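Clarnosum list – messages about walking, tracks and small huts
Reading time: 3 minutes

Subject: Re: Boots or light shoes for the dry section?
Date: Feb 13, 2018

Hello everybody,

I am answering the question from last week, which I quote here so that you don't need to search for it:

> I plan to walk from Rameck to Nutus in August, with one night
> at the hut. My old leather boots are finished. The shop wants
> to sell me new ones for 265 dollars, but a colleague walks
> everything in light shoes and laughs at me. My ankles are
> average and my pack will be heavy on the first day only.
> What do people on this list wear? And is it true that the
> tap at the hut is closed in winter?

I have walked this section in both directions, one time in boots and two times in light shoes, so I can compare a little. Please excuse my English, I still write it slower than I walk.

My boots were good on the climb after Rameck. There are loose stones for the first hour and I was happy to have a hard sole under me. But after lunch my feet were very warm, and by the evening I had a blister on each heel. I had walked in these boots for only two weeks before the trip. It was my own mistake, and I would not blame the boots for all of it.

In light shoes the first hour was slower, and I had to look where I put every step. The rest of the day was much more comfortable. Small stones come in from the side, so I stop and empty the shoes more often than I would like. A pair of short gaiters helps. Mine are home-made, from the sleeve of an old rain jacket, and they have survived two seasons.

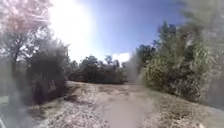 About socks I have a stronger opinion than about shoes. Take 3 pairs, even for one night. I change at lunch and hang the used pair on the outside of my pack. Cotton is not a good idea. Thin wool is what I use, and I wash it by hand with ordinary soap.

The brand question comes up every year. I have worn Thaweesak shoes since I moved to this country, and the shape is right for my wide foot. My neighbour tried the same model and gave them away after one weekend. So please go to a shop in the afternoon, when the feet are a little bigger, and bring the socks you will really use. Walk down a ramp or some stairs in the shop. If your toes touch the front, take the next size, whatever colour it comes in.

For the price: 265 dollars is normal for leather, but I would not pay it for one trip. Good leather boots can get a new sole, and then the cost is more reasonable over the years. Light shoes cannot be repaired in this way. My last pair was finished after 682 kilometres – I write it down in a notebook, my family finds this very funny.

Now the tap. When I stayed at the hut in August it was closed, and the tank behind the hut had water. I treated it before drinking. The sign on the door said to carry enough for the full day, and I did so in both directions. I don't know what the situation is this year, so please ask the hut office before you leave.

If anybody has newer information about the tank, I would also be glad to read it. I would like to go again with my sister, and she drinks a lot of tea.

Kind greetings to all,
a walker from the Nutus side

Contact the list owner | © Clarnosum list | Back to top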